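The grey bin earns its keep

My mother kept hers under the sink in Usville, full of pegs and string, and I was well into my forties before I understood why she would never part with it. A plain open bin, with tall sides and no lid to lose, will take almost anything you put in it - potatoes, muddy boots, the post you mean to answer in April.

When we moved to Betullow I bought one for the long table, and it has been scuffed ever since. I used to scrub at the marks of an evening, and I'm rather ashamed of the hours that went into it. Now I give it a wipe with warm soapy water, dry the corners and leave the scratches be.
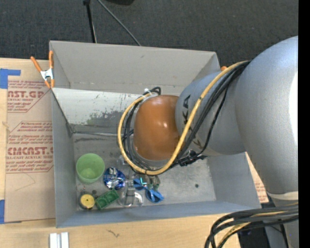 A worn patch does no harm at all, to my mind, and you stop fretting about the next one. Do put something soft underneath if your tabletop is a pale wood like mine, and try to empty the thing right out once a month, down to the last button.

Last updated: April
62 comments | 388 shares
Contact us | © Yeoman magazine | Back to top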